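Getting marks off white and pale worktops

Pale surfaces show everything, and most of what they show comes off with washing-up liquid and a soft cloth. Start there every time. Strong cleaners dull a matte finish, and a dull patch on a white top is harder to live with than the stain was.

Everyday cleaning

Put a small squirt of washing-up liquid in a bowl of warm water, wring the cloth well and wipe from the back to the front. Go over it again with plain water, then dry with a tea towel. Smears on a matte top are usually soap that was never rinsed off.

Tea, coffee and turmeric

Mix bicarbonate of soda with enough water to make a thick paste. Spread it over the mark, leave it for 9 minutes and lift it off with a damp cloth. Don't scrub. Turmeric may need a second go, and what remains often fades in a few days near a sunny window.

Tomato, beetroot and red wine

Blot first. Wiping spreads the colour and pushes it into any fine scratches. Once the worst is up, wash as above. A reddish shadow that stays behind can be treated with the same paste.

Pen and pencil

Pencil comes away with a clean white eraser. For ballpoint, dab on a little surgical spirit with cotton wool, turning it to a fresh side as it picks up ink. Open a window and keep it away from the hob. Test a hidden corner before you start.

Scuffs

Grey and black scuffs from pans or shoe boxes often sit on top of the surface. Try the eraser, then a barely damp melamine sponge with no pressure. Stop if the area begins to look shiny.

The back edge

Crumbs and dust settle where the top meets the wall. Run a dry, soft toothbrush along the join before any water goes near it, then vacuum with the narrow nozzle. If there is sealant, check it for gaps in December or whenever the heating has been on for a while.

A cheap spray

For a 700 ml bottle, fill with cooled boiled water and add one teaspoon of washing-up liquid. Label it. Severino Cordero of Calow has used this mix on his kitchen table since 1993 and replaces the bottle more often than the cloth. Do not add vinegar if the top is marble or any other limestone.
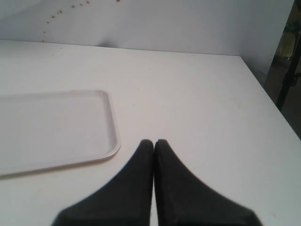

White matte tabletop with light scuffs and a faint reddish-brown smear.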